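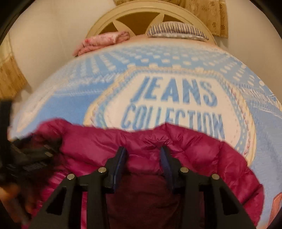 Jacket on a bed, two grippers, one hand. Collected for the folding set.

Skip to content
Search this site
Type and press enter

How Many Jackets Is Enough?

December
By the Ristska desk
6 min read

I have been asked to be more excited about home data. The pitch goes like this. Lab tables taught robots to fold lab towels, so the cure is to send people with hand-held grippers into real bedrooms and kitchens and let them do chores. Do it enough and the machine will learn what a home is.

I agree with the first half. A quilted magenta jacket on a sheet that says JEANS COLLECTION in huge blue letters is a harder thing to look at than a gray towel on a white bench. The sheet has printed stitching on it. The jacket has real seams. A model that can't tell a printed seam from a sewn one is going to grab at the wrong place, and no lab I know of would have thought to buy that sheet.

It's the second half I don't buy. Last winter Damiris shared a folding set with 437 clips in it, and the summary made a good deal of that number. I sat down and sorted them by room. Two bedrooms made up 200 of the clips. You can call that home data if you want, but it's mostly two beds.

Repeats have their uses. A beginner with a gripper in each hand is clumsy, and the tenth try at a sleeve is worth more than the first. But the tenth try is also where people fall into a habit. They start from the same corner and lay the jacket down the way that makes it easy. The learner picks up the habit along with the skill, and then a sleeve is inside out and it has nothing to go on.

Mugo, to its credit, asks collectors to keep the bad takes. Butska throws them away before anyone outside sees them, and I think that's a mistake. A dropped hem and a second grab tell you more about cloth than another clean fold. I'd trade half of any polished set for the takes that got cut, as long as somebody marked where things went wrong.

Then there's the matter of what a hand-held tool leaves out. A person holding a gripper leans, shifts their weight, and feels the pull of the fabric through the handle. The recording keeps the view and the motion of the fingers. It doesn't keep the part where your wrist told you the lining had snagged. Slick, puffy jackets are full of moments like that — and the answer I usually get is that more clips will cover it. Maybe. I would like to see someone test that before the next round of bedrooms gets booked.

So publish the room count next to the clip count. Say how many different garments there were and how many different people. If the numbers are small, fine, small sets can be good ones. I only want to know which beds I'm looking at.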